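Capture notebook, Hestura task set, July
Thursday, started 8:40

Station 5 again. Ayten on the grippers in the morning, me on the log and the delete key. Nevzat supposed to swap in after lunch, dentist permitting.

Carried over from last week: the total going in was 2,856 accepted episodes across all tasks, and Rainer wants the capsule task to stop being the thin one. The capsule task is thin for a good reason. It is a miserable task. Anyone who thinks otherwise is welcome to come over from Drolwood and pull coffee capsules out of a canister with two black jaws and no sense of touch.

8:55. Calibration. Left gripper reads fully closed when it is a hair open. Same as Tuesday's note, same fix (close hard, hold, zero, swear). Right gripper fine. Wrote the offset on the tape inside the cabinet door so we stop losing it in this notebook, where I have now also lost it by not writing it down.

9:10. First block. Canister on its side, mouth toward the operator, left gripper goes in, takes one capsule, backs out. Right gripper stays parked on the sheet until the handover. The written instruction says "extract one capsule and transfer." It does not say which capsule. Ayten asked, reasonably, whether she should go for the easiest one or whichever one a robot would find instructive. I said easiest. Erhan, when consulted by message, said "natural," a word that has cost this project more hours than any hardware fault.

So, for the record, what we settled on:
Take the capsule nearest the mouth that you can get a clean grip on.
If two come out together, put neither back. Finish, and flag it as a double.
No shaking the canister. Shaking works beautifully and the arm at Neltstead can't do it.
Three tries at a grip, then stop and mark it failed. Failures get kept this time.

That last one took an argument. Bergþóra's view is that the policy never sees anyone recover from a bad grip, as we have spent months carefully throwing away every example of it. She's right and I was the one throwing them away. Old habit from the Trevaskis sets, where anything that looked untidy got cut and we ended up with a model that behaved perfectly until something moved.
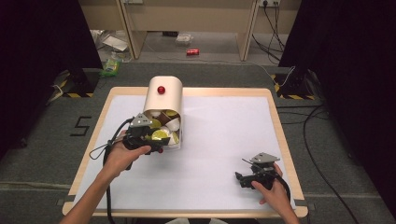 The trouble at this angle is the approach. If the operator comes in straight, her own gripper covers the lower half of the opening and the head view loses most of what she's reaching for. If she comes in from the side, the view is better and the wrist hates it. Ayten can do the side approach for maybe ten minutes before she starts making faces. We compromised on straight in, with a short pause outside the mouth so there's at least a moment of clean view before the jaws arrive. Asked Erhan whether the pause will teach the thing to pause. He said probably. Fine. It will be a thoughtful robot.

10:30. Tracking dropped on the left side, twice, both times on the way out. Reseated the connector, moved the cable so it hangs off the left edge and doesn't drag on the sheet. No drops after that, but I also restarted the logger at the same moment, so we have learned nothing. Next time one change at a time. (I have written this sentence in this notebook before.)

11:15. Color question. Ayten noticed that she keeps going for yellow. Of course she does — against the brown ones they practically wave at you. If everyone does this we'll have trained a very expensive yellow detector. Went back through the earlier clips with the sound off and a coffee, and I do it too. From the next block on, the log sheet gets a column for target color and I call it out before each start. Brown ones will be slower. Rainer will ask why the rate went down. The answer is in this paragraph, Rainer.

12:20. Block closed. Capsule task now stands at 766 accepted, with 13 marked failed and kept, plus 4 doubles waiting for somebody to decide what a double is. I vote for their own label. Ayten votes for lunch.

14:05. Nevzat in, numb on one side, cheerful. He holds the grippers lower than Ayten does and goes in faster, so his clips look like a different task. Good, we need the spread. Told him about the three tries rule and the color calls. He asked whether he could talk while doing it. Yes, there's no audio in the training export.

To do:
Check that "failed, kept" survives the export script. I suspect it filters on the old flag.
Ask Bergþóra if she wants the canister turned between blocks or only between operators.
Replace the sheet before Monday's block.
Spare battery for the right gripper is on my desk, not in the drawer where the label says it is.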